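Frequently asked questions: planning and ordering your kitchen

How long does a new kitchen take from first visit to fitting?

Most of our kitchens take 15 weeks. The first 4 go on drawings, measuring and choosing finishes, and the rest is the build at the workshop. If you need stone worktops, the template is taken after the base cabinets are in, so plan on a short gap before the tops arrive.

Do I need an appointment to visit the Drindstead showroom?

You can walk in at any time during opening hours. If you want to sit down with a designer, please book. Appointments last 90 minutes. We are closed on Sunday, and for two weeks in August when the workshop shuts.

What should I bring?

A rough floor plan with the ceiling height, window positions and the place where the water and drain come in. Phone photos help. If you already own appliances you plan to keep, bring the model numbers.

Which cabinet lines do you carry?

We carry two. Bastalel is the framed line, with painted doors and visible hinges. Grostico is handleless and comes in matte or wood veneer. Both are built on the same carcass, so you can mix them in one room. An island in Grostico with Bastalel wall units is a common order.
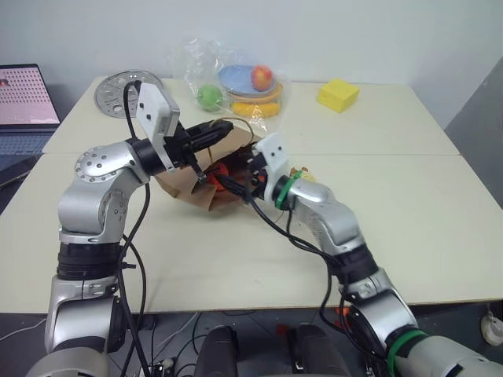 To book a design appointment, ask for Erzsébet Pálfi, Senior Kitchen Designer.

Can I order replacement doors only?

Yes, if your kitchen is a Bastalel or Grostico made in the last 12 years. Older doors used a different hinge drilling, and we would need to see one before quoting. The minimum charge for a door order is $944, including delivery.

Is a downdraft extractor possible on an island?

Usually. The duct needs a route through the floor or the plinth, and you lose part of the drawer space under the cooktop. On a concrete slab we suggest a recirculating model. The filters have to be replaced, and how often depends on how much you fry.

Who does the installation?

Our own fitters, led by Máté Balogh. Plumbing and electrical connections are done by licensed trades that we book for you, and they are listed separately on the quote. You can use your own if you prefer, but they need to be available on the dates we give.

How do I care for painted doors?

Wipe them with a soft cloth and a little dish soap, then dry them. Do not use scouring pads or anything with bleach. A touch-up bottle in your color comes with every order.

Can I change my order after signing?

Changes to handles, lighting and drawer inserts can be made until the week before delivery. Cabinet sizes and door colors are fixed once you approve the final drawings.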